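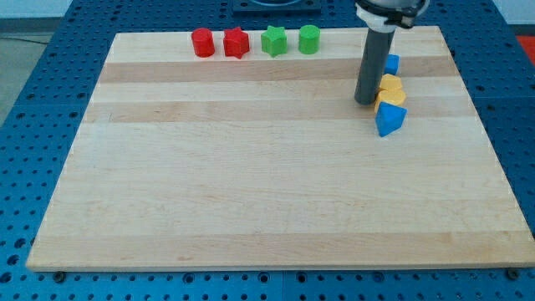 **Unit 2 · Sorting and Grouping · Handout**

Before we get into the reading, I'd like you to spend a few minutes with the blocks, because so much of what we'll say about sorting in the next few weeks is easier to follow once you have had a handful of shapes in front of you and had to decide (really decide!) what goes with what.

Take the row along the far side of the board. From the left it goes red cylinder, red star, green star, green cylinder. A person who sorts by color will see two pairs right away, the reds together and the greens together. A person who sorts by shape will see the stars in the middle with a cylinder at either end. Both readings are correct, and I love this row for exactly that reason. It reads the same way from either end if you only care about shape, and it splits cleanly down the middle if you only care about color.

The blues and yellows over on the right are a different matter. The two yellow blocks both have a six-sided outline, so color and shape agree, and most people pair them without thinking. The blues don't agree so nicely: one is a triangular prism and the other is a small block with flat faces. Same color, and after that you have to start talking.

**Some words we'll be using**

- *Attribute*: anything you can sort by. Color, shape, height, number of corners.
- *Class*: everything that shares the attribute you picked.
- *Cross-classifying*: sorting by two attributes at once, usually in a grid.

**To try at your table**

1. Draw a grid with four columns (red, green, blue, yellow) and a row for each shape. Put every block from the board in its square. Leave the empty squares empty, please, and don't fill them in from your own kit.
2. Find an attribute that puts the red star and the green star together but leaves both cylinders out. There is more than one!
3. With a partner, take turns making a group silently while the other person guesses the rule.

The Direx kits are on the low shelf, and the Steyn reader has the chapter on grids if you'd like it before we meet again. Bring your grid with you, even a messy one with crossings-out, as we'll be adding a third attribute to it.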